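Elstead Neighbors mailing list
Subject: Re: Who sits in for our district until the special election?
Date: 7/12/26

I'm answering on the list because three of the points below came up in other replies too, and it's easier to keep them in one place. I've left the original message in so people who joined late can follow.

> I got the notice about the vacant seat on the county board
> and I'm confused by it. It says the seat for the Elstead
> district will be filled "by appointment pending election."
> Does that mean the board picks whoever it likes and we get
> no say until the regular election? Also, if the board is
> down a member, can it still pass the budget changes it put
> off in February? And last, I moved here from Bestard in the
> spring. Am I allowed to vote in this or not?
>
> I called the county office and got two different answers, so
> I'd appreciate it if somebody who has read the charter could
> lay it out.

I have read the charter, or at least the part on vacancies, which is short. I'm not a lawyer. Anything that matters to you personally, check with the clerk in writing and keep the reply.

On the appointment: the board does choose, but it can't choose just anybody. The person has to be a registered voter in the district and has to have lived in it for at least a year. The board must post the opening, take applications, and vote in a public meeting. The appointee serves until the special election result is certified and then steps down, unless they ran and won. There is no rule against an appointee running. Some counties have one. Ours doesn't, and I think it should, but that is a separate argument.

On the special election: it is not the same as the regular one. The charter says that if more than half the term is left when the seat opens, a special election has to be called. If less than half is left, the appointee finishes the term. We are on the "more than half" side, so there will be an election. The notice could have said so in the first line and saved everyone some phone calls.

To get on the ballot, a candidate needs 600 valid signatures from voters in the district. Signatures from the Kofler side of the river don't count, even though those streets have an Elstead mailing address. People get tripped up on this every time. The post office lines and the district lines have never matched. If you are collecting, look at the district map before you pick a corner to stand on. Anyone turning in petitions should bring well over the minimum, as a fair share get thrown out for bad addresses or for people signing twice.

On the budget changes: the board can still act with a seat empty. A quorum is a majority of all seats, including the vacant one, and they have that. What gets harder is the transfer out of the road fund, which needs a two-thirds vote of the full board. An empty chair works like a "no" there. That is probably why the road item keeps getting moved to the next meeting — I don't have any inside knowledge, I'm only reading the agendas. Last time it failed by 2 votes.

The Tallo bridge repair is part of that same transfer. It isn't canceled. It's waiting on the money like the rest of it.

On moving here from Bestard: what matters is where you are registered, not what your mail says. Bestard is in a different district, so your old registration won't get you a ballot for this seat. Update it with the clerk. The form is one page and you need something with your current street address on it, such as a utility bill or a lease. There is no waiting period for voters beyond the registration deadline. The one-year rule is only for people who want to hold the seat.

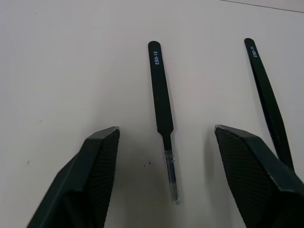 When does registration close for the special election?

Registration closes 53 days after the board formally calls the election, and a form sent by mail has to reach the clerk by that date. A postmark isn't enough.

The board hasn't formally called it yet, so there is no date to put on your calendar. It should be on the agenda of the next meeting. I'd still send the form in now.

Two other small things. The candidate forum some of you asked about is not a county event, and the clerk's office won't have details. And polling will be at the library annex, since the school gym is getting a new floor.

If you got a different answer from the county office on any of this, please post what you were told and which desk told you. I'd like to get the wording fixed before the next notice goes out.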